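Looking after wooden tabletops – quick notes

Few things I get asked all the time so putting them in one spot. Mostly for light coloured wood, kitchen and dining tables, kids' desks etc.

Everyday wipe. Damp cloth, wrung right out. Warm water and a drop of dish soap. Then dry it straight away with a tea towel, don't leave it to air dry. Go with the grain.

Water rings. White ones are usually just in the finish. Try a hair dryer on low, keep it moving, 5 minutes tops. No luck? Bit of plain white toothpaste on a soft cloth, rub lightly, wipe off. Dark rings have gone into the wood – that's a sanding job, sorry.

Sticky stuff. Jam, glue, stickers the kids put on. Cooking oil, leave it 10 minutes, then lift with an old plastic card. Never a knife. Soapy cloth after or you'll have a greasy patch that grabs every bit of dust in the house.
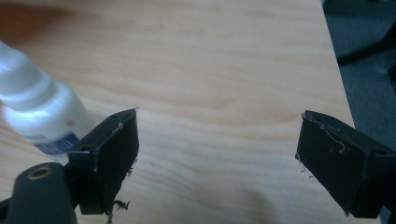 Pale wood with a wavy grain.

Sanding. Only if you have to, and only on solid wood or a decent thick veneer. Start at 120 grit if its rough, finish on 230 or whatever your shop has near that. Always with the grain. Vacuum, then a damp cloth, then let it dry overnight before you oil.

Oiling. Thin coats!! I use the Veltetti clear one, my neighbour Nadja Lanz swears by plain mineral oil. Both fine. Wipe on, wait 10 minutes, wipe off everything that hasn't soaked in. Second coat next day. Lay the oily rags flat outside to dry before they go in the bin, scrunched up they can catch fire by themselves.

Edges. Everyone forgets teh edges. That's where the wet gets in, so give them an extra coat.

Crayon – baking soda on a damp cloth, easy does it.

Ink – rubbing alcohol on a cotton bud, test underneath first as it can strip the finish.

Hot pots. Trivet. Cork ones are cheap and don't scratch. Felt pads under vases and the fruit bowl too, change them when they go hard.

Abrehet Sisay wrote in asking about vinegar. I'd skip it on oiled wood, dulls it over time. Soap and water does the job.

Chairs next time, wobbly legs mostly.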